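Policarpio office noise readings, README

Last touched 2020-07-05. Written fast, sorry, ask if something is unclear.

What this is
2,396 sound level readings from the second floor at Tradasside. Open plan area, the small meeting rooms, the kitchen end. One row per reading. Collected because people kept saying the floor was too loud and we had no numbers to argue with.

Files
readings.csv - the main table
rooms.csv - room codes, floor covering, ceiling type
notes.txt - whatever got scribbled down at the time, uneven

Columns in readings.csv
id - integer, no gaps
room - code, see rooms.csv
start - local time, 24 hour
length_s - always 60 seconds
level_db - average over the minute, A weighted
peak_db - loudest moment in the minute
people - few / half / full, by eye
meter - L or D

Meters
2 of them. L is the Lunell handheld, D is the Drisura one with the foam cap. They don't agree perfectly. D reads a bit higher in the kitchen and we never worked out why. Do not average across meters without checking. Both were set on a desk, mic facing the middle of the room, no one holding it.

Known problems
- Anything with peak_db over 80 is probably a door or somebody bumping the desk. Left in. Filter it yourself.
- Room K2 was renamed halfway thru. Old code is K-b. Both show up.
- Clock on L was an hour off for part of March. Fixed in the csv, not fixed in notes.txt.
- "half" got used too freely. Treat people as a rough guide only.
- Blank level_db means battery died, not silence.

What it's good for
Comparing rooms on the same floor. Before and after for the ceiling panels. Carpet vs hard floor, kind of, the hard floor is only the kitchen so it is mixed up with kettles and plates.

What it's not good for
Health or safety limits. Comparing with other buildings. Anything about what people said, there is no audio here and never was, the meters only keep levels.

Floor covering
rooms.csv has carpet or hard, nothing finer. The carpet is the gray striped stuff, coded C1.

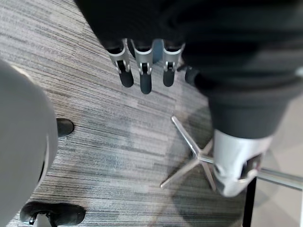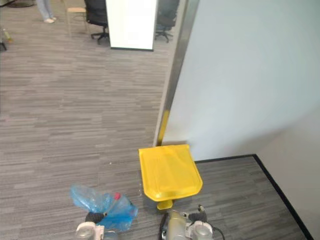

Comment left on the last version, from Lunell-user-west: the K-b rows still have no ceiling type in rooms.csv, so the join drops them without any warning. Also peak_db is text in a few rows, there's a stray space after the number. Could you fix both before the next upload?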